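Working alongside a gripper: workshop tips for the packing and assembly bench

By the Trultetano workshop pages, February 2024

Most advice on automation is written for whoever signs the order. These tips are for the people who stand at the bench afterwards, wipe it down, change the worn parts and have to get the day's boxes out of the door. They come from our own unit at Trultetano, where we pack small fittings and hinge sets, and from the Ondovby site, which got its first gripper a year before we did and made most of the mistakes first.

We use two sorts: an arm that picks and places on the line, and hand-held grippers that we use at the bench to show a new job before it goes over to the arm. The tips apply to both unless stated.

Before the shift

Clear the bench completely. Mugs, phones, tape guns, the lot. A person reaches round a mug without thinking about it. A gripper has to be shown how, and you do not want to spend the morning teaching it about mugs.

Wipe the surface with a damp cloth and then a dry one. Skip the spray polish. It leaves a film, and light parts slide on it when the fingers close. We lost most of a morning to this in September, with washers skating across the bench, before anyone thought to ask what had been used to clean it.

Check the lighting from where the gripper sits as well as from where you stand. A lamp that looks fine at head height can throw a bright patch on a pale top. Move the lamp before you start changing settings.

Open the fingers wide and look at both of them, tips and inner faces. Do it over a plain, light surface, where a dark scrap hanging off the edge is easy to spot. On a dark mat you will miss it. Ten seconds is enough, and it should be done by whoever is going to use the tool, even if the last person says they have already looked. 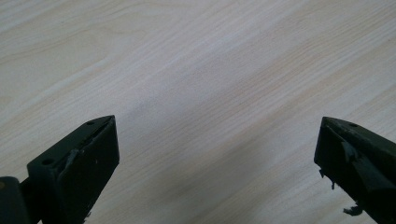 What to look for on the fingers

Scuffing on the top edge is ordinary wear. Fingers knock against the bench when they come down at an angle, and the dark surface goes grey where it rubs. Leave it alone unless it has become rough enough to catch on bags or card.

Peeling on the inner face matters more. The inner face is what touches the part, and if one side is smooth and the other is ragged, the part will turn as it is gripped. You will see it as hinges landing slightly crooked in the tray, always the same way round.

Hanging shreds should come off before you start. Cut them with small scissors, close to the finger. Do not pull. Pulling takes good material with it and leaves a bigger bare patch than you had. If the strip underneath has lifted along its length, trimming will only get you through the shift, so put the tool down for re-covering at the end of it.

Look at the two fingers separately. They seldom wear at the same rate, and it is easy to glance at the better one and call the pair good.

Changing the grip covering

We cover our fingers with a self-adhesive rubber strip from Kneževič, bought by the roll. Any decent grip strip will do provided both fingers get the same one, from the same roll. The method below is for the bench tools. For the arm, isolate it and follow the lock-off card first.

1. Peel off what is left of the old strip. Warm it with a hairdryer on low if it will not shift. Keep the heat moving.

2. Rub away the old glue with a little white spirit on a rag, then wipe with soapy water and dry. Keep liquid out of the screw holes.

3. Cut both new strips before sticking either. Round the corners with scissors. Square corners are where lifting starts.

4. Press on from the tip backwards and hold for a count of 50.

5. Leave the tool overnight if you can. If you cannot, give it an hour and go gently at first.

Do both fingers even when only one is bad. A new strip against an old one grips unevenly, and you will be back at step one by the end of the week.

Ondovby write the date of each change on a bit of masking tape stuck to the storage box. We copied that. Their strips last longer than ours, which we put down to the cardboard trays they use. Ours are plastic with a moulded lip, and the lip scrapes.

Showing a job by hand

The bench grippers are how our packers teach a task. You carry out the job with the tool in your hand, over and over, and the recordings go to Tradaveck, the firm that looks after our system. For the hinge trays we did the job 700 times before the arm was let loose on it. That is dull work, and there are ways to make it easier.

Work at your own pace. People speed up when they know they are being recorded, and then the arm is taught hurried habits.

Start with the fingers open and nothing between them, and come back to the same open position at the end. It gives each go a clean beginning and a clean finish, and makes the later sorting much quicker.

Swap over every 60 goes. The tool is not heavy to pick up but it is heavy to hold out in front of you, and the wrist complains before the arm does. A folded towel at the edge of the bench gives the forearm somewhere to rest between goes.

Let several people do it. Left-handers as well. A job shown by one person only tends to fall over when a tray arrives at an odd angle.

Keep the bad goes to one side and say why they were bad. A dropped hinge with a note saying the tray was warped is worth having. Without the note it is only a dropped hinge.

What changes for the people at the bench

It is better to talk about this before the machine is switched on. Our own talks came late and there was some bad feeling that could have been avoided.

The lifting and reaching goes down. So does the moving about, and that is less welcome than it sounds. Packers who used to walk to the racks and back all day found themselves watching a screen on a stool. We now split the shift so that each person has a spell on the arm, a spell at the bench and a spell on goods in. Stiff necks have been fewer.

The skill moves somewhere else. Knowing by feel that a batch of hinges is slightly oily used to be part of packing. It is still needed, but now it has to be said out loud or written down so that the arm can be slowed for that batch. Put a pad and pen by the machine. Ours fills up faster than any form we have tried.

Somebody has to look after the tools, and it should be part of the job with time set aside. For the first few months we left it to goodwill, and the covers got changed when things had already gone wrong. Now there is a half-hour at the end of the early shift for checking, trimming and cleaning. Anyone on the rota can be asked to do it and everyone has been shown how.

Pay and grading should be settled at the start. If packers are teaching the machine, that is extra work. At Trultetano it is paid at the setter's rate for the hours spent on it. Ask what your own site intends, and get the answer in writing.

Keep one bench working by hand. We packed 1,612 trays that way over a stretch when the arm was waiting for a part, and it would have been a poor few weeks without people in practice. It also does for small orders, where setting up the arm takes longer than the packing.

End of the shift

Put the gripper away with its fingers apart. If they are left pressed together in a warm cupboard, fresh strips can stick to each other and tear when you open them the next morning.

Pick up any bits of strip from the bench and the floor. Small black scraps get into trays, and customers take them for broken-off pieces of whatever they have bought.

Write down anything you trimmed and which finger it came off — left or right, as seen by the person holding the tool. We had two weeks of notes where half the team meant one thing and half meant the other.
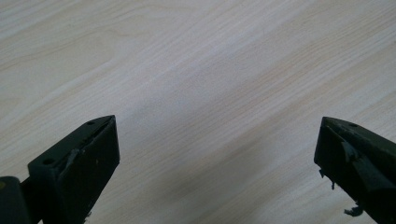 Ragged covering on the inner face of the right finger, with two torn pieces hanging down.

If a finger looks like this, mark the tool as out of use and take the spare. Re-cover both sides before it goes back on the shelf. Check the screws at the same time, as you have it in your hand anyway, and note the date on the box.

Spare strips are in the second drawer under the goods-in desk. When you open the last roll, put the empty core on the supervisor's keyboard so another gets ordered.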